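Ticket 69 – Bin picking examples, Stillulitz cell
Status: open
Opened by: Loïc Courtois
Date: 20 December 2022

Problem as reported: the grasp model trained on batch 14 scores well on the Talteo dashboard but keeps choosing poor grasps on mixed items. The request was for more examples.

I'm not convinced more examples will fix it. I went through the batch and the labels worry me more than the size does. A pick gets marked "good" as soon as the gripper closes, whether or not the item leaves the bin. That tells the model very little.

Soft items next to hard ones are where I'd look first. Glove beside bottle is a fair test, and I can't tell from a single still which of the two the label should name.
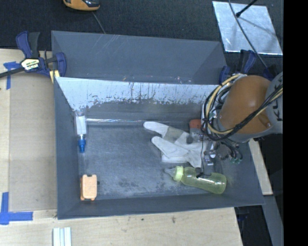

Gripper at the glove and baby bottle, grey bin, side clamps on.

Tried so far:
– Retrained with 3 different seeds. Same poor picks.
– Dropped every example with the glove in it. Score went up, which proves nothing except that gloves are hard.
– Asked Kong support. They suggested a bigger batch. They suggested that in April too.

Next: relabel 6 runs by hand, with "good" meaning lifted clear of the rim, and compare. Deduvska has the raw logs. Please don't add new runs to batch 14 until that's finished – mixing two label rules would leave us worse off.

Leaving this open. Priority stays at medium.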